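Writing the rules down before the robot moves

Caroline Temba has a rule for people who want to write rules. First you spend a morning at the table with the robot, and you keep your pen in your pocket. "You'll see twenty things you want to forbid," she says, laughing. "By lunchtime half of them look silly, and the other half are in a different order!"

She looks after working practice at Flumance, where a small group teaches robot arms to handle household things, mostly towels and cloths at the moment. I had come to talk about the handbook her team put out in May, which has already been borrowed by two other labs. It runs to eleven pages and she is plainly delighted with every one of them.

The part she loves best is the section on shared reach. That covers the moments when a person and an arm are both working over the same table, tidying a bin or taking a towel. "People assume the answer is always a fence," she says. "For big, fast machines, yes, please, build the fence. But our work is people and arms side by side, so we had to say exactly how." The handbook asks for one named person at the table, and only that person may call the arm on or off. Hands go into a bin when the arm is holding still or working on the other side. Anyone else who wants to come close says so out loud first and waits for an answer.

Then there is clothing, which got its own page after a long argument. Loose cuffs are pushed up, lanyards come off, and long hair is tied back. Caroline wanted a line on cords and drawstrings too, and got it in the second version. 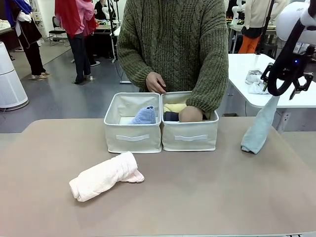 Musyoka Makokha thinks the clothing page is still too soft. He told me that "pushed up" means something different to everybody, and that he would like a plain check at the start of each session, done by a second person and signed. He also wants the stop button moved to the same side on every station, so that a hand knows where to go.

Caroline is all for the button. The signature she is less sure about. "I've seen sheets signed for the whole week in one go," she says. "A form can make you feel you've looked when you haven't." She prefers a spoken check, short enough that people will really do it.

What she does write down is every near miss, however small. The log stood at 700 entries when I visited — a number she is proud of. "A short log would worry me far more. Somebody bumped a table, write it down! A towel snagged, write it down!" Rozália Kuruc reads the new entries aloud at ten each morning, with the names left off, and the handbook changes when the same thing keeps turning up.

The next version will deal with visitors, and with what to do when two stations need the same walkway. Caroline already has a draft, covered in green ink.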